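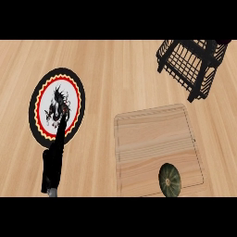 An operator should be able to correct the arm in the middle of a movement without starting the whole task over, one early tester of Dratetness told Harkero after a first session at the controls. That request shaped much of the release the company announced today.

**Harkero Opens Dratetness, a Library of Robot Tasks Taught by Hand and by Remote Control**

ADEL — Harkero today announced the general release of Dratetness, a library of recorded demonstrations for teaching robot arms everyday household tasks. The library contains 3,854 demonstrations. Of these, 2,265 were recorded by remote control, with an operator steering a simulated arm over a virtual tabletop. The remainder were recorded on physical arms, which operators guided by hand through each movement.

The simulated portion centers on kitchen work. In one group of tasks, a black arm works over a pale wood surface set with a dragon-patterned plate, a cutting board, a small green squash and a black wire basket. Operators receive a written instruction, such as moving the squash from the board to the plate, and carry it out at their own pace. Dratetness stores the joint positions of the arm, the operator's commands and the rendered view at every step.

Harkero developed the remote-control station together with Vávra, which supplied the hand controllers and the software that turns an operator's hand motion into arm motion. Vávra also prepared the training course taken by all 14 operators before they recorded their first demonstration. The course covers approach angles, grip timing and recovery from a missed grasp.

Corrections are kept in the library. If an operator misses an object and tries again, the full attempt is saved and the correction is marked, so that users may include or leave out these passages when training their own systems. Demonstrations in which the instruction was not completed are stored in a separate folder under the same labels.

The release is organized into 11 task families, among them placing, stacking, sorting and clearing. Each family includes a plain-language instruction sheet, a set of starting layouts and a short guide to the scoring method. Layouts differ in the position of objects on the table and in the direction from which the arm must reach. Hand-guided recordings use the same instruction sheets, which allows the two teaching methods to be compared task by task.

**Availability**

Dratetness is available to schools, laboratories and companies under a research license. Applicants are asked to submit a one-page statement of intended use. Harkero will reply to applications in the order received. A separate commercial license will be offered beginning in December, and current research users may change to it without submitting a new statement.

The remote-control station may be seen at the Harkero office in Adel by appointment. Visitors who wish to record a demonstration must complete the first part of the operator course — it takes one morning — and sign a consent form covering use of the recording.

**About Harkero**

Harkero designs tools for teaching robots by demonstration. The company is based in Adel and provides software, operator training and recorded data to customers in research and light industry.

**Media inquiries:** Harkero Press Office, Adel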